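Gripper trial, shelf-wipe task — pre-run checklist with my comments
Arm: Nimley. Grippers: Guder two-finger, Dirkulo soft pad.

1. E-stop within reach of the operator — OK. Brayan Grajales tested it twice.
2. Force limit set before contact — OK. The Guder is still a bit grabby on thin cloth, so I'd start it low!
3. Wrist camera cable clear of joint — FIX. It rubbed again (grr), needs a new clip.
4. Price tags and label strips undamaged — check after every run.
5. Hand-wipe reference reviewed by operator — OK.
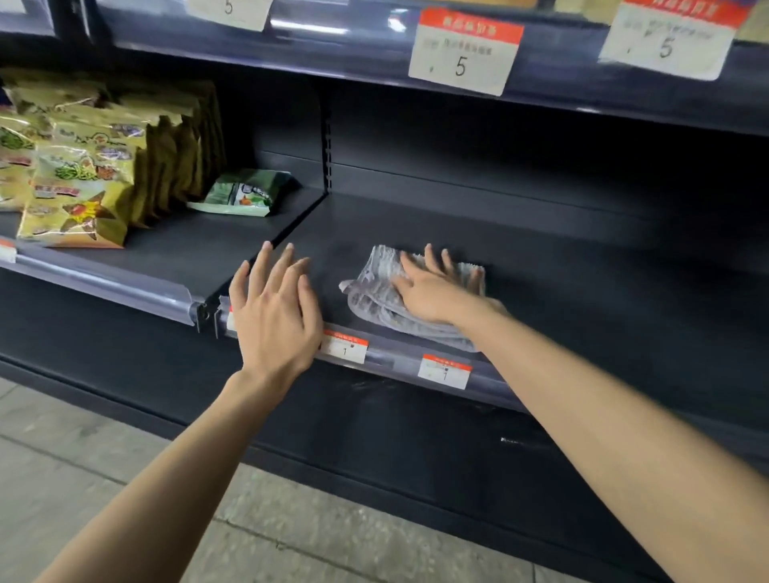
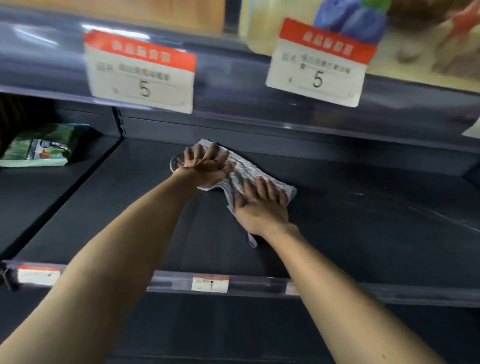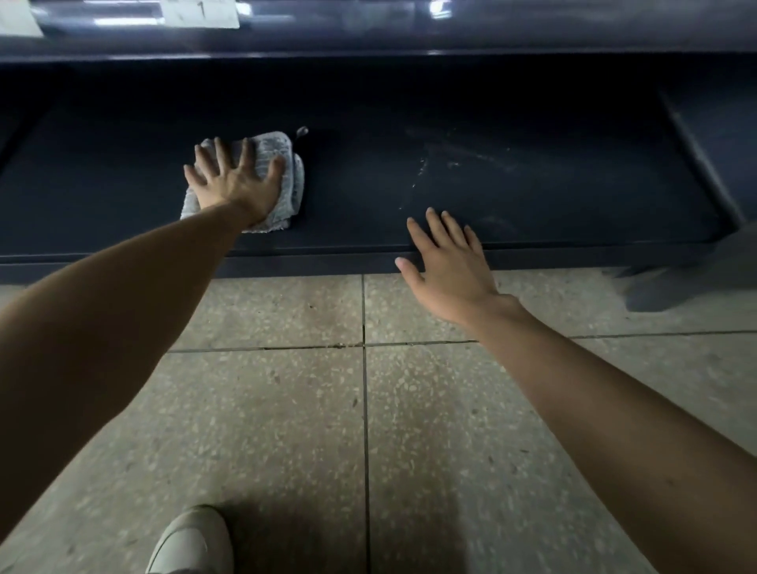
Item 5: cloth on the dark grey shelving, wiped by hand.

Watch the spread fingers — neither gripper gets that much cloth flat, though the Dirkulo comes closer and I like it more every time.

6. Bottom tier reach — PASS WITH COMMENT. Elbow gets awfully near the floor tiles. Serpil Akbulut wants speed capped at 70 per cent down there and I agree.
7. Streaks left on shelf — note them on the sheet, don't re-wipe.
8. Controller log saved — run 435 OK, run 1032 missing. Brandes controller dropped it, I'll chase that up.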